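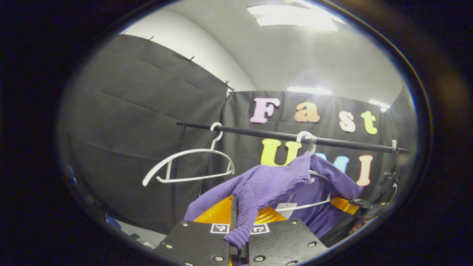 Texto: Equipa Minja
Quarta-feira, 3 de abril

Como se ensina um robô a arrumar uma camisola?

Pega numa camisola e pendura-a num cabide. Já está? Demoraste pouco e ainda te queixaste. Agora tenta explicar a alguém, só com palavras, tudo o que os teus dedos fizeram: onde agarraram, com que força, quando largaram, para que lado rodou o pulso. Boa sorte.

É este o problema de quem trabalha com robôs. Um robô sabe fazer contas que nos dariam dor de cabeça, mas diante de uma camisola de malha fica tão perdido como um peixe numa paragem de autocarro. Uma caixa tem sempre a mesma forma. Uma camisola muda de forma cada vez que alguém lhe toca, e nunca pede licença.

Ensinar sem falar

No laboratório Stukmont deixaram de tentar explicar. Preferem mostrar. Uma pessoa segura numa pinça de mão, com dois dedos grandes e pretos, e faz a tarefa com ela: aperta a manga da camisola roxa, mexe-a junto ao varão, solta-a. A pinça leva uma câmara, que vai gravando tudo do ponto de vista dos dedos.

A câmara vê o mundo um bocado torto, com as linhas direitas todas curvadas, como se a sala estivesse dentro de uma colher. É uma lente que apanha muita coisa ao mesmo tempo: o varão, os cabides, a parede e até as luzes do teto. Para um robô que está a aprender, ver muito dá mais jeito do que ver bonito.

E os quadradinhos a preto e branco nos dedos da pinça? São marcadores. O computador procura-os em cada imagem e, pela posição deles, calcula se os dedos estão abertos ou fechados. Tu sabes onde tens os dedos mesmo de olhos fechados. O computador precisa de ajuda.

Outra vez. E outra. E outra

Uma gravação só não chega. Se mostrasses a um robô uma única camisola pendurada, ele ficaria convencido de que todas as camisolas do universo estão naquele sítio exato. Por isso a equipa repetiu a tarefa 1531 vezes, mudando a posição da roupa e dos cabides. Sim, houve quem passasse o mês de março a mexer em camisolas. Há trabalhos piores, mas não muitos com tanto cotão.

Depois, um programa chamado Stendo estudou as gravações à procura do que tinham em comum: quando a manga aparece assim, os dedos vão por ali. Esta maneira de aprender chama-se aprendizagem por imitação, e tu já a usas desde bebé. Foi assim que aprendeste a bater palmas e, provavelmente, uma ou outra palavra feia.

E resultou?

Mais ou menos – e em ciência isso também é um resultado. O robô Wako, que tem uma pinça parecida na ponta do braço, fez 300 tentativas. Com as primeiras gravações, só 41 correram bem. Com todas, acertou em quase metade. Nas outras, deixou cair a camisola, agarrou o ar ou levou o cabide atrás.

A equipa quer agora experimentar quatro tipos de roupa diferentes. As meias ficam para mais tarde, que o Wako ainda não fez mal a ninguém para merecer isso.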